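3.2 Garment preparation and shrinkage measurement

All garments were bought new through ordinary retail channels and held in their original packaging until the first measurement. The sample comprised 164 items of knitted underwear and light shorts, each with an elastic waistband. Garments with printed panels, bonded seams, or a separate lining were excluded at intake. Where a seller shipped a substitute size, the garment was kept if its marked size fell within the range used for that style and returned if it did not.

Before the first measurement, each garment was removed from its packaging, shaken once by hand, and conditioned on an open rack overnight in the test room. Relative humidity in the room was logged but could not be controlled closely, and we return to this point in Section 5. Garments were not ironed or steamed at any stage. Fold lines from packaging were smoothed with the flat of the hand, moving from the center of the panel toward the side seams, without pulling on the waistband.

Four dimensions were recorded: relaxed waistband width, extended waistband width, side seam length, and leg opening width. Relaxed width was taken edge to edge along the top of the band with the garment lying flat. Extended width was taken under a hanging weight of 200 g, read after the band had stopped moving. The side seam was measured on the left side as worn, from the top of the band to the hem. Leg opening width was taken along the hem of the left leg only. An early version of the protocol used both legs and averaged them, but the two readings were so close in the pilot garments that the second was dropped to save handling time.

Each dimension was measured three times, with the garment lifted and laid down again between readings. The lifting step matters more than the number of readings. When Aguiar repeated the pilot without lifting, the spread within a set of readings fell to almost nothing, while the difference between operators stayed the same — the operators were simply rereading one placement. All values reported in Section 4 are means of three separate placements.

Garments were then laundered in a household front-loading machine on the standard cotton program, in mixed loads made up to constant mass with plain polyester ballast. Detergent was dosed by weight. Drying was by tumble dryer for the Drukar and Poirier styles and by line for the Wunulent styles, in keeping with the care labels. This confounds drying method with supplier, and no comparison between suppliers is made for that reason. After drying, garments were conditioned overnight again and remeasured. The full sequence was repeated for 5 cycles.

Shrinkage was expressed as the change in a dimension divided by its value before the first wash, so that a negative figure indicates a shorter or narrower garment. Waistband recovery was calculated separately as the ratio of extended to relaxed width. We treated the garment as the unit of analysis and fitted a linear model with cycle number as a fixed term and style as a random term. Garments with a broken stitch line at the waistband were withdrawn at the cycle in which the break was found, and their earlier readings were retained.

3.3 Operators and layout

Two operators took all readings. McIntyre measured the first half of the sample and Aguiar the second, with an overlap set measured by both. Neither had access to the other's readings until the overlap set was complete. Each garment was laid flat with the waistband away from the operator (Figure 3), and the same orientation was kept for every cycle. Dark garments needed some extra care, as the hem stitching is hard to find on black fabric, and for these the operator located the hem by touch before placing the rule.

Figure 3. Black garment laid flat on a paper sheet, waistband toward the far edge.

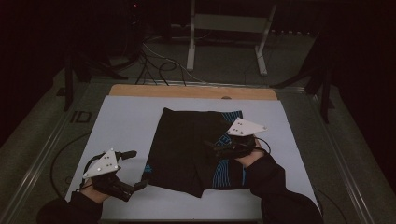

Agreement on the overlap set was good for side seam length and relaxed waistband width and noticeably poorer for leg opening width, where the knit tends to curl at the hem. We considered pinning the hem but decided against it, as pins left visible holes in the lighter fabrics and could have affected later cycles. Leg opening results are therefore reported with wider intervals and are left out of the pooled model. The overlap set was measured a second time in September, after the last wash cycle at the Dumthorpe laboratory, and the pattern of agreement was unchanged.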